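Black curtain around a work table keeps sliding down, how to fix it?

Hello everyone. I have a small table in my workroom where I do little electronics jobs, and I closed it with black fabric on the sides, because the light from the window disturbs me very much. The table frame has silver corner brackets. The fabric is held with clamps at the top, but after a few days it becomes loose and falls on my parts. Last Saturday it fell on a board I was just connecting. Must I buy more clamps, or is there a better way? Also I never know where to put the small things. Thank you in advance.

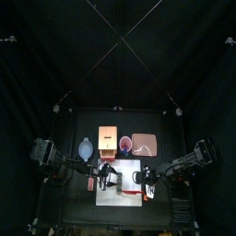 Answers (2)

1. Posted by Rania, 8 helpful votes

I had the same problem. Two clamps at the upper edges can be too few for heavy fabric. I would use 4 on each side, and fold the top of the fabric two times before you close the clamp, so it has something thick to bite. If you can sew, make a tunnel in the fabric and put a rod through it. Mine is holding since June.

For the small things: your row along the back is a good start, with the jug, the wooden box and the cup. But I would stand the jug up and put the flat pink container on top of the box, then you win some space. Close the little drawer when you work, otherwise you will catch it with your sleeve. The white board in the middle can stay, I also like a light surface under a dark green circuit board.

2. Posted by Undwood

just use velcro. 40 cm strips, glue one side on the frame. dont know about the boxes

49 people found this page useful | 8 shares

Contact | Copyright Gokex Help | Back to top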